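4.3 Sustained transfer over the shared host link

Vendors of add-in capture cards tend to quote the peak rate of the slot, and papers tend to repeat it. We doubt that this number tells a reader much. A card that fills its link for a few milliseconds can still stall once several devices sit behind the same switch, and the stalls are what a control computer has to live with.

We tested two cards, the Wandent and the older Jarman, in the same host. Each was given the same load: three video streams plus joint readings, recorded together to one drive. Every run lasted 300 seconds.
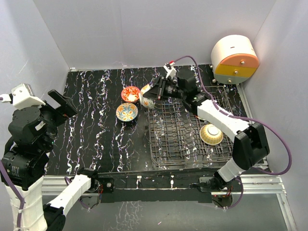 Figure 6. Workspace with two robot arms, seen from the fixed camera.

The Wandent card reached a mean of 2,961 MB/s with the switch otherwise idle. The figure is close to the maker's claim, and we see no reason to dispute it. We do dispute its use as a planning number. With the drive controller active on the same switch, the mean fell to about 2,000 MB/s, and the slowest transfers were far worse than the mean suggests.

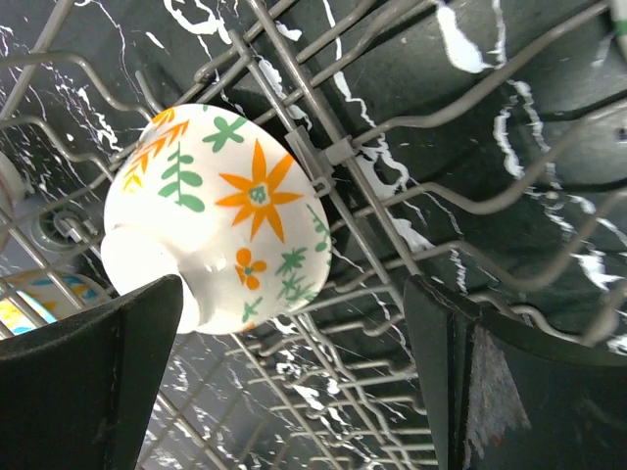 It has been argued, mostly in the manuals for the Drasness driver, that larger buffers hide this effect. They do hide it, in the sense that fewer frames are reported as lost. The frames still arrive late, and a late frame with a clean status flag is arguably harder to deal with than a missing one. Raising the buffer count also made the logs harder to read – the driver stamps a frame when it leaves the queue, so the wait does not show up at all.

The Jarman card was slower on average but more even. We would not read too much into this. Its firmware caps the request size, and the cap may simply keep it out of trouble on this one board.
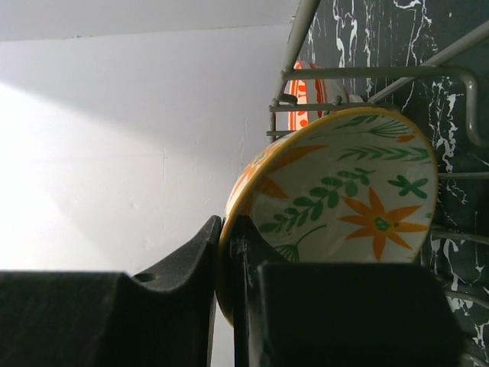
A second doubt concerns the Tritstead benchmark, which reports only the 95th percentile of transfer time. Our worst stalls all lay beyond that point, so a card could pass with them untouched. We therefore give the full distribution for each run in the appendix, and leave the single-score ranking out.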